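22 de julho de 2021

Caderno da oficina, parque de Wilgate

Manhã inteira às voltas com as mesas do relvado de baixo, e escrevo isto já sentado numa delas, portanto desculpem a letra (e a nódoa de café na página anterior, que também é minha). A novidade boa: as ripas da Charvát chegaram! Vinham embrulhadas num cartão que parecia ter atravessado um rio, mas a madeira está direita e os furos batem certo com as ferragens antigas, coisa que eu já tinha dado por perdida.

Montei 2 mesas completas antes do almoço. A primeira levou-me uma eternidade porque insisti em aproveitar os parafusos velhos, e três partiram dentro da travessa. Na segunda fui logo aos novos, M8 com anilha larga, e foi um passeio. Fica decidido para as restantes: parafuso velho vai para a sucata, sem discussão nem sentimentalismos.

As placas de dedicatória continuam a ser a minha dor de cabeça preferida. A Wendel gravou-as com a fonte nova, bonita, fininha, e a fininha enche-se de pó e a dois passos já não se lê nada. Experimentei passar tinta preta na gravação e limpar o excesso com um pano e álcool – ficou muito melhor, embora na placa de teste se veja uma sombra à volta das letras. Talvez tenha sido álcool a mais. Amanhã repito com menos e com um pano que não largue pelo.

Outra coisa das placas, antes que me esqueça: a cola sozinha não chega. Das que pusemos na margem de Taltenberg no outono passado, 6 já se levantam num canto, e há quem não resista a meter-lhes a unha (eu também não resistia, confesso). Daqui para a frente, cola e dois rebites, e o furo faz-se na bancada, nunca no sítio. Furar no sítio foi como eu risquei a mesa ao pé do embarcadouro, e aquele risco vai olhar para mim até à reforma.

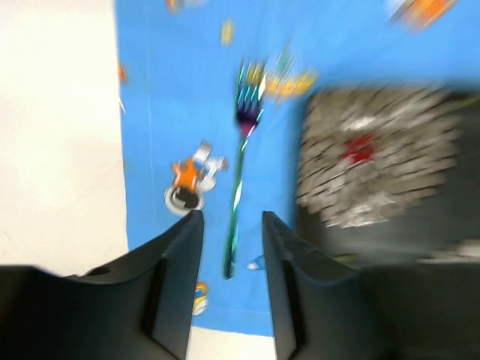
Toalha azul estampada e garfo.

De tarde pus-me às contas do óleo. Um bidão dá para menos do que diz o rótulo, porque a madeira nova bebe que é um disparate, sobretudo nos topos. Dei duas demãos nos topos e uma no resto, e mesmo assim, uma hora depois, os topos já estavam baços. Acho que vou passar a mergulhá-los num tabuleiro antes da montagem, a ver se poupo tempo e joelhos.

O orçamento de tudo isto está em 1045 euros, ferragens incluídas e transporte à parte. Faltam 200 euros para o cascalho debaixo dos bancos, que no papel parece luxo e no terreno é o que evita a lama toda do inverno. Se não houver verba agora, fica para setembro, mas então não quero ouvir queixas de sapatos sujos! A brincar, mais ou menos.

Pés das mesas: o nivelamento do lado do lago está pior do que me lembrava. A terra cedeu junto à raiz do choupo e a mesa do canto baloiça com qualquer cotovelo. Calcei-a com um bocado de laje, solução miserável, eu sei. O certo é tirar a mesa, compactar e assentar uma sapata pequena, só que para isso preciso da carrinha uma manhã inteira e de mais um par de braços. Quem ler isto e tiver braços, apareça.

Testei também a inclinação do tampo com um copo de água entornado de propósito. A água corre para o lado do banco, claro, para as pernas de quem está sentado. Dois milímetros de calço na travessa oposta e passou a correr para a ponta. Vale a pena fazer o mesmo em todas enquanto os parafusos estão frouxos – depois de apertadas já ninguém lhes mexe, eu incluído.

Para amanhã: encomendar rebites de inox (os de alumínio não, já sabemos no que dá), lixar as arestas da segunda mesa, repetir o teste da tinta, devolver o berbequim grande. E encontrar a chave de 13, que hoje andou no meu bolso até ao meio-dia e desde então não a vejo.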